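Collection notes from the Ollemport bench: tape rolls, rack and tray

Work on the Millet task set moved to tape rolls in July, and the two-arm bench at Ollemport has been used for little else. The earlier sets covered boxes and bottles. Both are forgiving shapes: a box offers flat faces, a bottle can be taken from nearly any side, and a grasp that lands a little off still tends to hold. A roll of tape has a hole in it, and the hole changes the problem. The fingers can close on the outer face, pinch the rim with one finger inside the core, or pass through the core and lift. The policy has to see enough of each to choose among them.

The task as written is short. One roll is to be moved between a slatted rack and a shallow cardboard tray, with a second roll of a different size present as a distractor. The operator drives both arms by teleoperation. An episode starts with both grippers open and ends when the roll has been released and the arm has backed away. The instruction text stored with the episode names the roll and the destination and says nothing about the grasp. 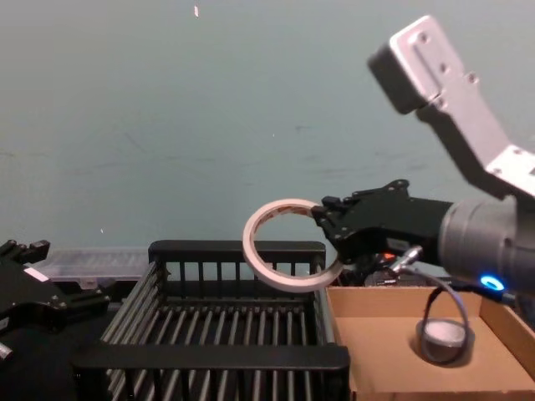
Grasp type is recorded separately, after the fact, by a reviewer who watches the episode once at full speed. We tried having operators call it during the run and dropped the practice. Operators who had to name a grasp began to plan for the name, and the spread of approaches narrowed within a single shift. The reviewer chooses from rim pinch, core hook, outer squeeze and other. "Other" is used more than we would like, mostly for grasps that begin as one type and settle into another when the roll swings.

The current release of the set holds 194 accepted episodes. Each runs up to 30 seconds. Anything longer goes to a separate pool and is looked at by hand, as long episodes usually contain a regrasp. Regrasps are kept if the roll stays within reach and the operator recovers without help. They are rejected if a person puts a hand into the work area, even when the rest of the run is usable. The cut is applied to the whole episode. Trimming was tested on the bottle set and left us with clips that began in arm positions the policy had no way of reaching on its own.

Camera placement is unchanged from the previous set. Exposure is now locked at the start of each session. With exposure left on automatic, the dark rack and the light cardboard pulled the image in opposite directions, and pale rolls lost their edges against the wall. Locked exposure gives a darker rack interior, which we accept. The bars can still be made out, and the wall behind the bench stays the same tone from one episode to the next.

Two sources of error account for most of the rejected runs. The first is release height. Operators working from the monitor tend to let go early over the tray, and the roll lands on its edge and travels. The guidance now asks for the lower face of the roll to be below the top of the tray wall before the fingers open. The second is cable drag. A loop of cable that swings in front of the tray hides the target at the point where the policy most needs to see it. Cables are dressed again at the start of each session, with enough slack for full wrist rotation.

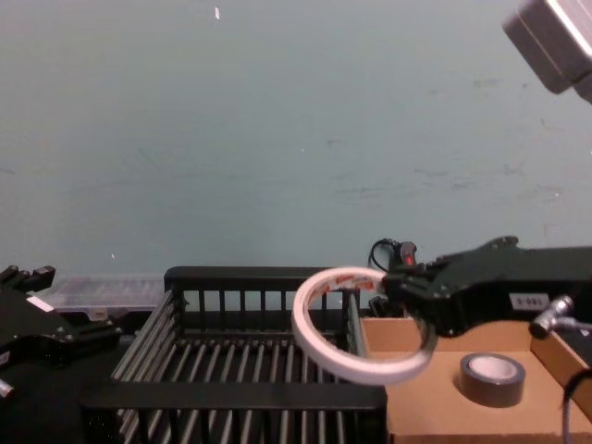 Distractor placement has its own rule. The second roll is set down before recording starts and may be placed anywhere on the tray floor, flat or on edge, with the position changed between episodes. It should be close enough to matter. A dark gray duct tape roll lying flat, almost directly under a white double-sided roll hooked on one of the lower fingers, is the kind of layout we want more of: the two rings come close together in the view, and the model has to keep track of which one is being carried. Layouts with the distractor pushed into a far corner are overrepresented in the first part of the set and will be thinned before training.

The idle arm is left in view on purpose. Earlier models trained with the second arm parked out of sight did poorly when it came back, and on some runs moved it for no reason. In the tape set it stays beside the rack and its joint values are logged with the rest, including for episodes in which it does nothing. The loader must not drop constant channels. Version 2 of the Jorance loader did this by default, and anyone still using it should turn the option off before reading the files.

The Drillville bench will begin the same task once its grippers have been calibrated against ours. Sites should use their own rolls and not try to match the ones at Ollemport. Variation in width, core color and surface is wanted. Rolls with a loose tail should have it pressed down before the session, and a roll that has picked up dust or lint on its sides can stay in use.

Session sheets for the tape set are still missing for a few of the early recordings. Until they are found, those episodes will be held out of the release.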